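Agyeman Hall – Winter Walk-Through, Kitchen and Dining Side
Inspection date: Dec 19, 2021
Marks used: OK, FIX (do it before the next booking), WATCH (look again next time), N/A
Comments are the inspector's own and have not been softened.

1. ENTRANCE AND WAYS OUT

1.1 Front doors open fully and close by themselves. OK
Left leaf now closes by itself. In October it needed a shoulder.

1.2 Rear exit clear inside and out. FIX
Two stacks of folding chairs, one on each side of the door, like a pair of stone lions. The sign above them reads KEEP CLEAR. Chairs moved to the store during the inspection. I give them a week.

1.3 Exit signs lit. OK
All lit. The one over the stage door hums in a key I don't care for, but there is no box for that.

1.4 Outside steps, handrail, and grit bin. WATCH
Handrail is solid. Grit bin holds a small amount of grit and a large amount of candy wrapper. Refill before the first hard frost, which the forecast has down for Tuesday.

2. KITCHEN

2.1 Fridge temperature at or below 40 degrees. OK
Reads 38. The log sheet on the door also reads 38, every day, in the same pen, including days the building was locked. I'd like to see a 37 in there once in a while, for realism.

2.2 Range hood filters clean. FIX
They are not. Soak overnight and refit the right way up. The arrow on the frame is there to help.

2.3 Fire blanket and extinguisher in place. OK
Blanket on its hook. Extinguisher gauge in the green, tag current. Someone has hung an apron on it again.

2.4 Dish machine. WATCH
The Flumow runs, drains, and gets up to temperature. It also stops dead if the door is nudged mid-cycle and then shows a code that isn't in the manual. Turning it off and waiting 2 minutes clears it. Service call requested. Door seal has a nick near the bottom corner.

2.5 Cutting boards. FIX
The green one has grooves deep enough to plant. Replace. The red one is fine.

2.6 Knives stored in the rack. OK
All in the rack. A pleasant surprise, and I checked the drawer to be sure.

3. TABLEWARE AND SERVING ITEMS

3.1 Plastic cups and bowls free of cracks, chips, and rough rims. WATCH
Run a finger around the rim of each one. Cracks start there, and a cracked rim will find a lip sooner or later. Anything that fails goes in the trash, not to the back of the cupboard, where it has been going up to now. 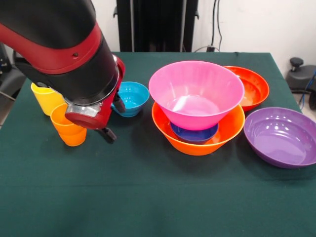 Can a scratched bowl stay in use?
Light surface scratches are fine as long as the bowl washes clean. Once a fingernail catches in the scratch, or food color stays in it after a full wash, throw the bowl out.

3.2 Tableware fully dry before it is put away. FIX
Several cups in the lower cupboard had water trapped between them. Nested cups don't dry, they just sit there getting interesting. Leave everything upside down on the rack until it's dry, then nest it.

3.3 Stacks kept low and straight. WATCH
There is a local belief that a stack isn't finished until it leans. Bowls go on shelves no higher than the shoulder, in piles you can lift with one hand. Mixed piles, with cups on bowls on bowls, are a talent-show act and should be

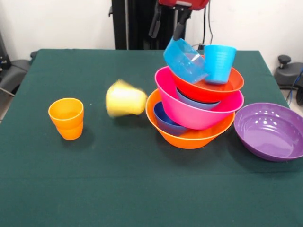
taken apart before anyone tries to carry them across the floor. The same goes for trays. If you can't see your feet over what you're holding, make a second trip. The kitchen is eleven steps from the dining room and the walk is free.

3.4 Cupboard doors and shelf pegs. FIX
Third shelf in the tall cupboard is resting on three pegs and good intentions. New peg needed. The shelf is empty until then and has a note taped to it.

3.5 Serving spoons and ladles. OK
Handles tight. One ladle has gone missing since October and been replaced by a ladle nobody would buy on purpose.

4. DINING ROOM

4.1 Table legs lock in the open position. FIX
One table near the window doesn't lock. It opens and stands there looking trustworthy. Taken out of use and turned to face the wall.

4.2 Tablecloths clear of the floor. OK
Hems checked on the tables that were dressed. Cloths should hang no lower than the seat of a chair. Smooth out the fold lines – a glass set down on a crease will wobble, and then it will be the glass's fault.
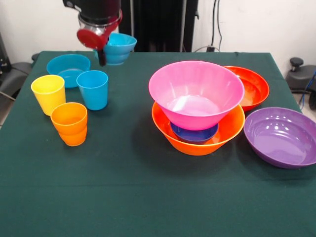 Item 4.2: table with green cloth, tableware out.

4.3 High chairs. WATCH
Both Jilteo chairs have their straps. One buckle is stiff and needs two thumbs and some patience. Crumbs in the hinge date from a previous era. Clean, then check the buckle again.

4.4 Floor free of trip hazards. FIX
Extension cord run under the rug by the piano. A cord under a rug is still a cord, and now it's a hidden warm one. Remove. Use the wall outlet behind the curtain, which works perfectly well and always has.

4.5 Cake cart. WATCH
The Caketard has four wheels and three opinions about where to go. Brakes hold on the flat. Do not park it on the ramp. This was written in the last report too, in larger letters.

5. RESTROOMS

5.1 Hot water not too hot. OK
Comfortable at both sinks after a minute's running.

5.2 Soap and paper towels. FIX
Soap present. Paper towels present in spirit. Restock.

5.3 Emergency pull cord reaches the floor. FIX
Tied up in a neat bow, out of the way. It is meant to be in the way. Untied.

6. PAPERWORK

6.1 Incident book in place. OK
On its shelf, with a pen. Last entry concerns a bruised shin and the cake cart. See 4.5.

6.2 First aid kit stocked. FIX
Plenty of triangular bandages, which have never been asked for. Only one small adhesive bandage left. Order a box of small ones and a pair of scissors that cut.

6.3 Key list up to date. WATCH
The list accounts for 12 keys. I was not able to account for the list's optimism. Confirm with key holders before the new year.

Items marked FIX should be signed off on the sheet by the kitchen door, with the item number and a readable signature.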